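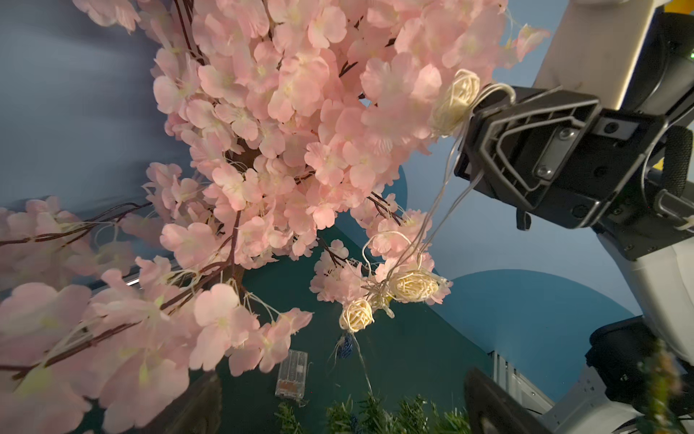 Do the lights really have to go on before the arm is taught anything, was the first thing we got asked after the last revision. Yes. Teach it on a bare tree and the saved poses are no good once wire is draped through it. The old section had that the wrong way round and it's fixed now.

Section 7: Setting up the Kovero trim kit for string lights
Skuver, rev. 12/7/23. Replaces the loose sheet that went out with kit 329.

Covers: one arm, two-finger gripper, wrist camera, a tabletop tree, one string of ball lights with a battery box. For wall garlands see section 9. For glass ornaments don't use this kit.

Before you start

Arm is bolted down and has passed the checks in section 4. Gripper fitted, fingers clean. Emergency stop within reach of where you'll be standing, which is usually the other side of the table from where you tested it. Check.

Have ready:
Tree or trees, on their base plates
Light string, batteries in
Spare string of the same type
Low-tack tape
Hex keys from the lid pocket
The pose card (back page, fill in with pencil)

CAUTION: Fairy light wire is thin. The gripper can cut it or pull it out of the box. Force stays at the factory trim setting, 7, until you have done a full run without damage. Do not go to 32 — that is the setting for blocks and bottles and it's still the default if you load the general profile by mistake.

Setting the tree

1. Put the base plate flat on the table. Press on each corner. If it rocks, clean under it.

2. Check the trunk bolts. Snug, then a quarter turn. Trunks loosen in shipping.

3. Turn the tree so the fullest side is away from the arm. Big blossom heads in front of the wrist camera are the most common cause of a lost string. Bend twigs if you need to, they'll take it a few times.

4. Mark the plate corners with tape. You will knock the tree at some point and you'll want to know where it was.

5. Clear the table between arm and tree. Loose ornaments can stay if they're part of the layout but nothing should sit under the approach path. Anything you leave there is going to get swept.

NOTE: Pale trees and pale lights together are hard going for the camera. Works, but allow extra time. A dark table top helps a lot.

Laying out the string

6. Switch the lights off for teaching. Lit balls throw the exposure off and the picture pumps light and dark as the wrist moves.

7. Set the battery box down first, then run the string out from it. Box goes on the table, never hung. It's the heaviest thing on the string and if it hangs it drags everthing else down with it.

8. Leave slack. Loose loops are fine. Tight loops and crossings are not, undo them by hand now.

9. Put the first ball where the gripper can come at the wire beside it with both fingers clear of the branches. 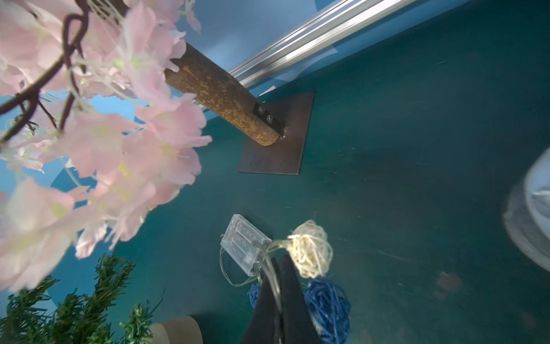 Drarkance wrote in to say their crew picks by the ball every time and sees fewer misses that way. Could be, with firm balls. Woven ones squash, and the fingers snag in the strips and won't let go cleanly on release. We still say wire. If you want to try the ball, drop the speed and do it on the spare string.

Teaching the pick

10. Load the trim profile. Look at the top line of the pendant, it must say TRIM. Easy to miss.

11. Jog the wrist in until the wire sits between the fingers. Use the wrist view for the last bit, standing up and looking over the tree will fool you.

12. Close at slow. Stop when the wire stops moving. Save as PICK 1.

13. Lift straight up by 35 mm. Watch the box. If the box slides, you're short on slack, go back to step 8.

14. Still holding? Save as LIFT 1. Slipping? Open, shift the grip nearer the ball, close again. Don't raise the force yet.

NOTE: Clear wire is hard to see on camera. If you can't find it, move the wrist a little side to side and look for the glint. A strip of tape on the wire as a flag also works. Take the flag off before the real run.

CAUTION: Hands out of the tree when the arm is live. This includes "just moving that one twig". Stop, move it, step back, resume.

Teaching the place

15. Start at the top of the tree and work down. The string drapes by its own weight that way and you only place the balls.

16. Bring the ball in from above, over the branch you want, and lower till the branch just starts to bend. Open. Save as PLACE 1.

17. Back the fingers out along the same line they came in on. Seperate pose, save it as OUT 1. People skip this one and then the arm leaves by the shortest route and takes half the string with it.

18. Look at where the wire went. Across a branch, good. Around a finger, not good — stop, free it by hand, teach OUT 1 again with the fingers open wider.

19. Next ball, same again. PICK 2, LIFT 2, PLACE 2, OUT 2. Leave a shallow curve of string between balls. Needle trees grip the wire well, so one branch per ball is plenty. Blossom trees don't, and you may want to tuck it behind a twig.

20. Last ball goes low. Let the tail of the string run out on the side where the box is and check it isn't lying over any part of the gear.
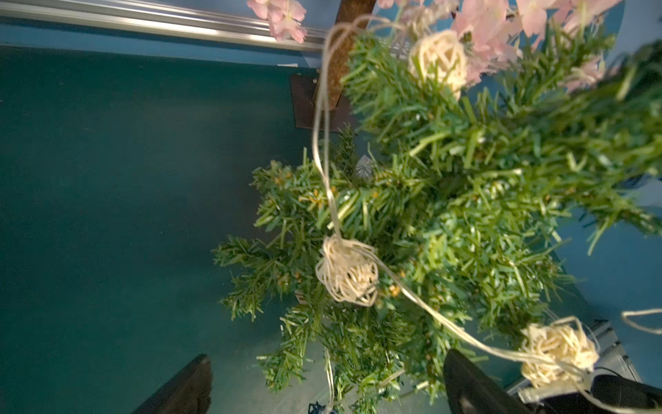
21. Run the whole list at quarter speed, finger on stop. Write down any pose you had to nudge. Nudge and re-save, then run again from the top, not from where you stopped.

22. Two clean runs in a row at quarter speed, then go to half. Half is as fast as we support with lights. Full speed is greyed out in the trim profile, please leave it greyed out.

If it goes wrong

Wire slips out on lift
Grip nearer the ball. Wipe the finger pads. Then, and only then, force up by one.

Arm stops with CONTACT
Fingers or housing touched a branch or the table. Back off by hand guide, bend the branch, clear, resume. If it comes up in mid air, redo the payload check in section 4.

Tree moved
Back to the tape marks. If you didn't tape it, reteach. Sorry.

String knotted
Cut your losses and use the spare. Picking a knot out with the gripper has been tried.

Lights dead after a run
Check the box switch first, the fingers catch it. Then batteries. Then look along the wire for a nick near each pick point. Nicked string goes in the bin, don't tape it up.

Picture too dark under the branches
Turn on the wrist lamp, low. High gives you glare off the wire and off the rail.

Site notes from Ait Brahim

Their layout has more than one tree on the table, so some extras. Teach each tree as its own job. Name jobs by the tree, not by the date. Send the arm home between jobs, it takes longer but the wrist doesn't cut across the first tree on the way to the second. And finish the tree farthest from the arm first.

They also asked for a pose card with more rows. Done, new one is on the back page of this rev.

Packing up

Lights off, batteries out if it's being stored. Take the string off by hand, bottom up. Fingers get wiped dry, no solvent. Loosen the trunk bolts only if the tree is going back in its box. Pose card goes in the lid pocket with the hex keys.

Spares are ordered under the kit number. Pads come in pairs, give the finger width when you order or you'll get the wide ones.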